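Notes for the repair and reuse talk, second half. Rosine does the intro and hands over after the slide with the Linusska depot map.

Slow down here. Last time I got through this section in half the time and had to pad the questions.

**Where small electronics go**

- Start with the drop-off numbers. The Linusska depot took in 2613 small items last year. 2520 of them were sorted on site and the rest went straight to Tanguy because the shed was full.
- Small means anything you can carry in one hand — toasters, modems, bike lights, kids' toys.
- Batteries come out first. If the audience remembers one thing from tonight, make it this. Tape the terminals, put them in the separate tub, don't leave them in the device.
- Mention the fire at Nitden in September. Keep it short. No one was hurt, but the shed was closed for three weeks.

**What happens after sorting**

Plastic cases get unscrewed where there are screws and cracked where there aren't. Cables are cut off and go in their own cage. Circuit boards are kept whole and stored dry, as the buyer pays less for broken ones. Boards with plug-in connectors are handy for the repair bench too, so Heike Hamann goes through the cage on Friday before it's picked up. 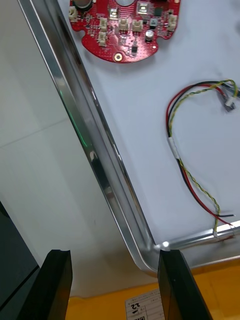

Can I put old electronics in the kerbside recycling bin if I've taken the battery out?

Take them to a drop-off point. The kerbside trucks compact everything, and the sorting line is set up for bottles, cans, paper and cardboard. A modem in there ends up in landfill.

(Pause. Someone will ask about the council hard rubbish collection. The rules changed, so point them to the leaflet by the door.)

**Repair first**

- Flano runs the bench from 2 to 5 on the same day as the tip shop. Bring the charger as well as the device.
- Common fixes: blown fuses, frayed leads, loose plugs, dirty switches.
- We don't do microwaves. Say it twice.
- Data. Wipe phones and laptops before donating. Heike can show people how at the bench, but it takes a while — get there early.

**To finish**

Put the drop-off address back up and leave it there during questions. Rosine Carré has the sign-up sheet for the bench roster. Return the clicker to the library desk.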